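September – by Tomás Sampaio

4. Washing and folding the Walari microfiber cloth

The Walari cloth comes with a care card that promises 300 washes. Treat that number with suspicion. It was printed by the people who sell the cloth, and the card doesn't say what kind of washing they had in mind. Follow the steps below and judge by the feel of the fabric.

4.1 Before first use

1. Take off the paper band and the sewn-in tag. Cut the tag threads; pulling them can start a run.
2. Wash the cloth once on its own in warm water. The card says this is optional. Dark colors shed dye all the same, so do it.
3. Hang to dry.

CAUTION: Do not use fabric softener, whatever the bottle says about being safe for all fabrics. It coats the fibers and the cloth will push water around instead of picking it up.

4.2 Regular washing

1. Shake the cloth outdoors to get rid of grit.
2. Wash with other microfiber only. Cotton towels leave lint that is very hard to get back out.
3. Use half the detergent you think you need.
4. Tumble dry on low, or hang.

NOTE: Prernley sells a "microfiber restorer" for use at this stage. Simão Antunes tried it on 2 old cloths and washed a third in plain detergent. He couldn't tell them apart afterward, and neither could I.

4.3 Folding

1. Lay the cloth flat on a clean surface and smooth it from the center out.
2. Fold in half, long edge to long edge.
3. Fold in half again the other way.
4. Press lightly with your palm. Do not iron. Heat melts the fiber tips.

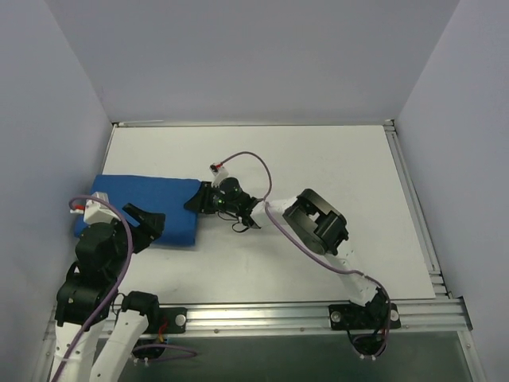 A folded cloth gives you several clean faces to work with, and you turn to a fresh one as each gets dirty. That much of the sales talk is true. The claim that a special fold "locks in" dust is one I would leave alone. Any fold that stays together in your hand will do.

4.4 Storage

1. Make sure the cloth is fully dry.
2. Keep it in a closed drawer or a lidded box.
3. Store cloths used on glass apart from cloths used on stoves or floors.

The Itia storage pouch (part 3314) fits the cloth well enough. So does a zip bag.

4.5 When to replace

Rub the dry cloth across the back of your hand. A good one grabs slightly. If it slides, wash it once more in hot water with no detergent and test again. If it still slides, move it to garage duty – it will go on wiping up oil for a long time, whatever the care card says about wash counts.

Contact: Teixeira Household Guides, reader desk | © Teixeira | Back to top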